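Clestari Bench Robotics Board > Rules and Good Practice
Thread: needle parking during knots

bidut_tom
Our Bidutgate checklist says the needle gets parked flat on the pad, in view, before anybody pulls a knot tight. I like it, but my lab mates think it's fussy.
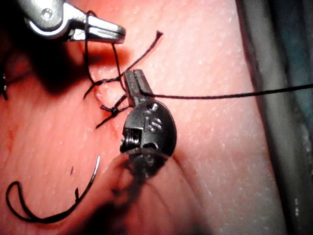

Does the rule apply to practice pads too?
Same rule on pads and on anything else, per section 2 of the checklist.

changfan109
I disagree! Parking eats time — we logged 571 throws last May and I'd rather keep hold of the needle.

bidut_tom
Fair, but you also skip the tail check. I want every tail trimmed short before the next stitch, and long ones go in the notes.
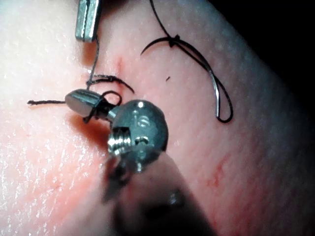
Re: tail length and loose bits

clitus_k
I'm with Tom on tails, not so much on parking. Clear the cut bits off the pad too, they get dragged into the next knot (ask me how I know).

changfan109
OK, tails I'll give you. Still not parking.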